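Toner before or after vitamin C?

gollau_4
I am using the Prasunel serum since March, four drops each morning. My sister told me toner must go first, but the leaflet says serum on clean skin. Which one is right? My skin is dry and goes red easily, mostly on the cheeks.
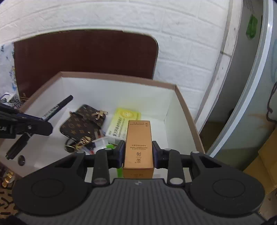

I also wait 10 minutes between the layers — maybe this is too long?

Donent
Toner first, always. Thin before thick. Ten minutes is not needed, I wait one.

ateş3
I disagree with "always". If the leaflet says clean skin, follow the leaflet. With redness I would skip toner in the morning.

gollau_4
Thank you both. I will try three mornings without it and write again.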